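Ticket 436: Left grip lets go during two-person table carry
Project: Kirkance (home build)
Opened: 19 June 2024
Status: open, workaround in place

Problem
When the robot and a person carry the small green table together, the left hand opens partway through the carry. Right hand holds. The controller logs fault 710 (grip force below threshold) and the arms stop where they are. Happens with the Drilura hand firmware on default settings.

Checked so far
Swapped the left and right hand cables at the Makanard board. Fault stayed on the left, so the board channel is fine. Reseated the wrist connector, no change.

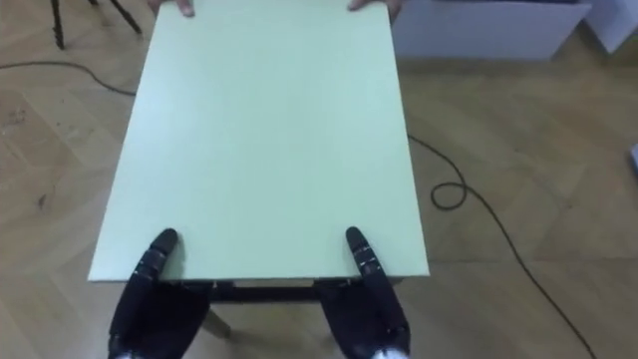 Finger placement was next on the list. The old grip script closed all fingers under the lip and let the top slide. The current one puts a single finger of each hand on top of the board, a short way in from the near edge, with the palm at the front lip. I also keep an eye on the cables on both sides of the table before any sideways step, and the script now waits for a key press before it moves the base.

Settings changed
Left grip threshold lowered by 10 percent. Closing speed set to 40 on both hands. Lemieux arm gains left alone.
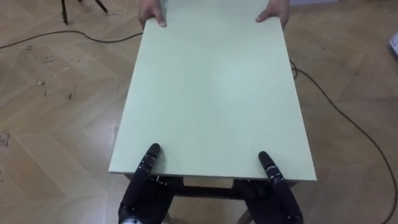

Still to do
1. Run the carry again with the old threshold and the new finger placement, to see which change matters.
2. Replace the left fingertip pad. Spare is on order, due in July.
3. Make fault 710 hold the last grip position instead of releasing.

Keep the ticket open until item 3 is done. Until then, no carries without a person on the far end.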